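How to set up a parent helper rota for an early years group

Posted by Mercy Mabula, Aug 25, 2023

A rota is the part of running a playgroup that causes the most phone calls. These steps are the ones we use at Kedulau, where parents share the sessions with two paid staff. They should work for any group that meets a few mornings a week and asks families to take a turn.

Before you start

You will need your list of enrolled children, the term dates, and your group's policy on background checks. Find out first which adults are already cleared to help. Anyone still waiting for a check can set up the room, wash paint pots or prepare snacks, but must not be left alone with children or take them to the toilet.

Decide who holds the rota. One person should make all the changes. If two people edit it, sooner or later a family will be told two different things.

Step 1: Work out how many turns you need

Multiply the number of sessions in the term by the number of helpers at each session. We had 75 places to fill last term. Divide that by the number of families and round up. If the answer is more than four turns per family, look at whether every session needs the same cover. A quiet outdoor morning may need more adults than a story morning, so don't assume one figure fits all.

Grandparents, aunts, uncles and foster carers count as family for this purpose. Put that in the letter, as many people read "parent helper" and think it leaves them out.

Step 2: Ask for dates

Send the letter home at least three weeks before term. Ask for:

Dates the family can do
Dates they definitely can't
A phone number that is answered in the mornings
Anything they would like to share with the children, such as a song, a recipe or a home language
Any help they need to take part, for example a lift or a place for a younger baby

Ask by paper and by text. Some families never open the book bag and others never look at their phone.

Step 3: Fill in the grid

Start with the families who have the fewest free dates, such as shift workers. Then place the rest. Try to pair a new helper with someone who has done it before. Leave the first week of term to staff and experienced helpers, because new children are settling in and a room full of unfamiliar adults makes that harder.
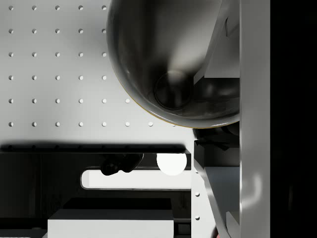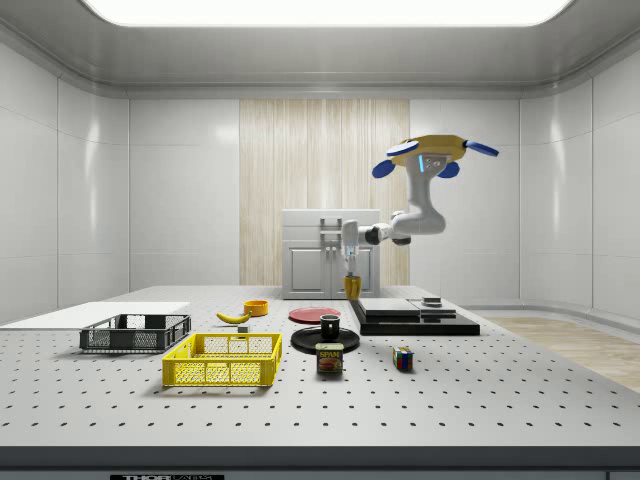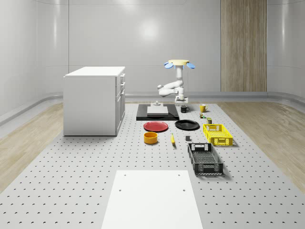
Computer-rendered views

Keep two or three names back as reserves. A reserve should live close by and be happy to get a call at eight in the morning.

Step 4: Share it

Pin one copy by the door and send another to each family with their own dates marked. Use first names and the child's group only. Phone numbers stay on the copy in the office.

Send a reminder two days before each turn. A week before is too early – people read it and forget.

Step 5: Prepare your helpers

A short talk before the first turn saves a good deal of confusion. Cover the following:

Arrive 15 minutes early and sign the visitors' book
Where the fire exits and first aid box are
Which children have allergies, and where the list is kept
Phones stay in the office
What is seen or heard about other people's children is not repeated outside

Malsha Sikder, who leads our morning room, also gives each helper one job to begin with, usually the dough table. It is easier to talk to a child when your hands are busy. Helpers should follow the child's lead and let them finish things slowly, even if it means the coats go on late.

Step 6: Deal with swaps

Let families swap directly with each other, then tell the rota holder. Nothing is changed until it is written on the office copy. If a family misses a turn, ring them before you write to them. Most of the time there is a sick child or a changed shift behind it.

If a family can't do any sessions, offer something else. Mending dressing-up clothes, cutting out shapes at home and translating the newsletter all count as a turn with us.

Step 7: Review in July

At the end of the year, ask families which dates were hard to cover and what they would change. Two questions on a slip of paper is enough. Keep the old grid until the new one is finished, then shred any copy with phone numbers on it.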